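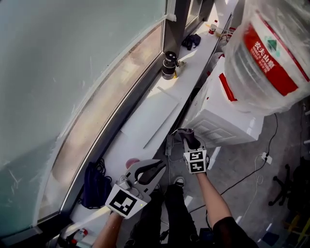 **How often should a window seal be replaced?** Once it stops springing back after compression. Age is a poor guide.

I keep a log for every opening in the apartment, and the spread is wide. The bedroom gasket lasted 148 months. The kitchen one, same profile and same supplier, was flat after 75. The kitchen faces south and gets more ultraviolet, so that was expected – the size of the gap was not.

My test is a strip of paper closed in the sash at several points along each side. If it pulls out with no drag, the seal is done at that point. Niilo Lindqvist prefers a smoke pencil, and his results match mine except at the hinge corners, where paper tends to bind and give a false pass.

For the March replacement I used a Skundex bulb profile, 17 mm wide before compression. Notes from the install:

- Cut long and push the excess back toward the middle of the run. Stretched rubber shrinks later.
- Miter the corners. Bent corners leaked on two of my sashes.
- Leave the drainage slots open.

Hinge adjustment gets its own post once I have a second set of readings.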